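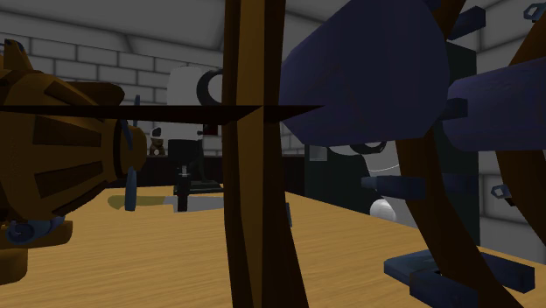 Clovanau Club > Robots > Money Matters > Buying a Robot

Search Clovanau Club Go

How to buy a robot (without emptying your piggy bank twice)

Suppose your school has decided it wants a robot arm. Lovely. Now somebody has to pay for it, and a robot is a bit like a puppy – the price on the label is only where the spending starts.

Take Drirthorpe School, which had £3000 in its robot pot. The arm it liked was called the Patico, and it cost £1476. Hooray, said everyone, we have more than half left! Then they read the next page of the catalogue.

The arm came without a hand.

Hands are sold separately, rather like batteries. A robot's hand is called a gripper, and the one they picked was £685. Add that to the arm and you get £2161, leaving £839 for everything else. Everything else is a greedy thing. It wants a sturdy table, spare screws, a big red stop button and some £60 a year for small parts that wear out.

We use cookies to remember your settings. The crunchy kind are not available. Accept Manage

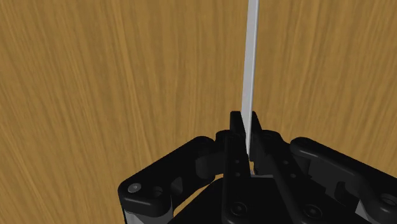 Pearce

A gripper with two fingers, one on each side of a thin white rod, does its job by pinching. Look at the joints and screws on the black arms behind the fingers. Every joint in a machine is something you may have to look after, so a sensible buyer asks what a new one costs before buying the old one.

A sensible buyer also asks what the robot will pick up. Thin sticks? Two fingers might do nicely. Wet sponges, eggs, your brother's socks? You may want a different hand, and there goes the £839.

You can try things on a computer first. A pretend robot in a pretend room can drop pretend eggs all afternoon, and the mopping is very quick.

Now make your own plan. Write down what you have, then the arm, the hand, the table and the bits. Take them away one at a time. If you reach zero before you reach the table, your robot will be working on the floor.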